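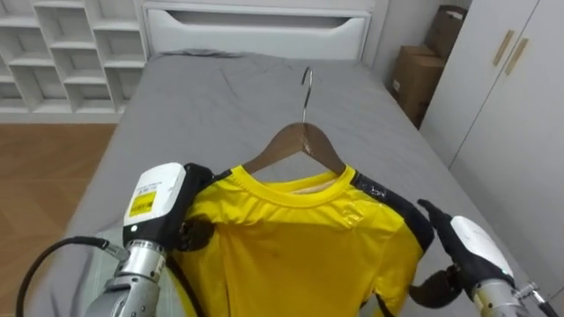 Wimden Wardrobe Set, data card

Sample recordings supplied with the Wimden garment-handling kit from Rumerum. Version date: 2024-04-08. Maintained by Uzma Mirani.

Contents: 506 episodes, 1,908 clips. Head and fixed views.

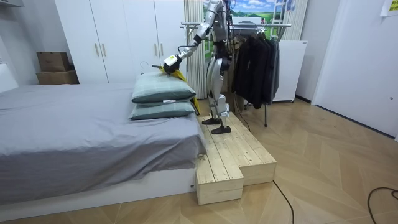
Fixed view, yellow garment held beside the bed.

Tasks cover shirts, coats and bags in a furnished bedroom. Each episode has one written instruction and

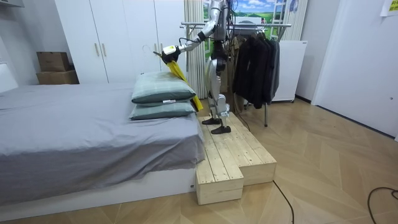

a pass or fail mark, checked by Tariq Bajwa. Failed attempts are kept.

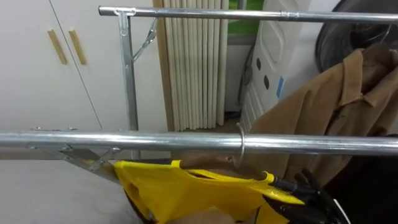

Labels name the item handled and the nearest fixture. For rack episodes the rail is listed too, so a yellow bag below the lower rail gets both tags.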